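Replay buffer rewrite in Nosar is merged. Timestamps from both grippers now land in one queue, sorted on arrival - no more per-device threads.

Old path dropped 172 of 2,209 episodes at alignment. New path drops 4. Same logs, same thresholds. 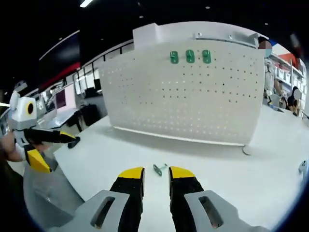 Does the planner need a pegboard model?
Only the hole grid and the board plane. Hook pose comes from the wrist view at every step.

Next is the pose filter. It still lags on fast wrist turns - Frans Koster has a patch in review.

Config keys changed in March, so old files need the migration script.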